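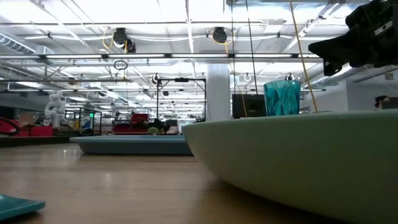 Notes > Household > Crockery

Sorting the blue-green things

December, posted by the author of these notes

I have been trying to reduce the number of vessels in daily use, and the hard cases are all the same colour. A mint-green bowl, a teal faceted glass, a light-blue tray and a teal plate were bought at different times, and side by side on a wooden table they look enough like a set that I had stopped asking whether each one earned its shelf space. On Friday I took them one at a time.

The bowl is the largest item and the most awkward. Its outer wall curves widely, so the base is narrow relative to the rim and the thing takes up far more shelf than it does table. Mine came from Sovwood, who sell more furniture than tableware, and the label gave a diameter but no capacity. I measured the shelf instead. The clear height between my two lower shelves is 223 mm, and the bowl goes in with room for one smaller bowl nested inside it, provided the smaller one has no foot. A footed bowl sits proud of the rim and catches the shelf above when you pull the pair out. I now keep salad, bread dough and unshelled peas in the big bowl at various times of year, and nothing else of that size is kept at all.

The plate was the easiest decision. It has a glossy edge, which shows every water mark if left to drain flat. Stood upright in the rack it dries clean. Teal glaze also shows scale more than white does, and we have hard water, so I wipe the edge with a cloth before putting it away. I had eleven side plates of mixed origin and have gone down to six. The teal one stays as the plate for under the butter dish.

The tray took longer. It is low and rectangular with a raised lip, and the lip is the whole question. Too low and a glass slides off when the tray tips; too high and you cannot get a cloth into the corner. Ikel made two versions of the one I bought, and I chose the shallower for cleaning. In use it carries a glass, a plate and a small jug without trouble, so long as the glass goes in the middle and the jug at the end nearest the carrying hand. It stores on edge in the gap beside the oven, where nothing else fits. An item that occupies otherwise dead space is very cheap to keep, and I give it a lower bar to clear.

That leaves the glass. I dislike smooth tumblers for washing up, as they turn in a soapy hand. The diamond-cut pattern on this one gives the fingers something to bear on. The drawback is that the facets hold grease in the grooves, and a sponge passes over the top of them. A soft brush under running water deals with it. The glass is from a Takeda set that I have since broken up, and the colour hides tea staining fairly well, which is either a benefit or a way of not noticing that it needs washing.

On stacking: I do not put a glass inside a bowl, however good the fit looks. The weight is small but the contact is at a single point, and that is where a rim chips. The glass stands behind the bowl on the shelf, with a finger's width between them, and the plate goes in the rack. The tray is elsewhere, as above. The bowl comes out first every time, so it has the front position.

For washing, a 700 ml jug of hot water with a small squeeze of Kinesier liquid is enough for all four items if the glass is done first and the bowl last. I used to fill the sink. The bowl can serve as the basin for the others, with a folded cloth in the bottom, and then only needs rinsing itself.

The remaining cupboard holds 12 mugs, for a household that drinks from three of them. I have not started on those.

Comments

hardwatertown
Vinegar on the cloth for the plate edge, then rinse straight away. I have a dark green one that was nearly white round the rim and it came back in a couple of goes.

pots_and_lids
Disagree about the tray. I had a shallow one and lost a jug of milk off it on the back step. The deeper version is worth the fiddly corners – use an old toothbrush.

Reply from the author
The back step is a fair point. Mine only travels from the kitchen to the table, on the level.

third shelf down
Do you put anything between the nested bowls? Mine stick if they go away even slightly damp.

Reply from the author
A square of kitchen paper. Change it when it goes limp.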